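4. Your first tidy-up job

Start small. Can a machine tidy a bedroom yet? Mine can't, but it'll have a fair go at one tray of odds and ends.

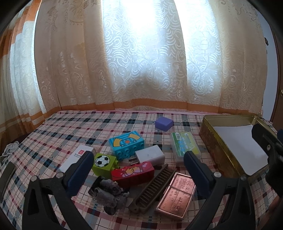 Step 1. Choose a mixed lot – different shapes, nothing precious. I like a comb in there, plus a few toy blocks, for a proper test of grip.

Step 2. Load the Vomon sort profile and set the retry limit to 100.

Caution: keep your hands clear of the fingers once the profile is running. 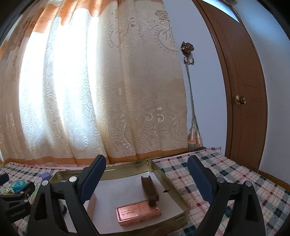 Reading time: 3 min

Step 3. Use a shallow tray and line it with paper. Mine's gold coloured, so the shiny walls are a good tough test too.

Note: error 709 means a lost grip. Press Resume and have a cuppa.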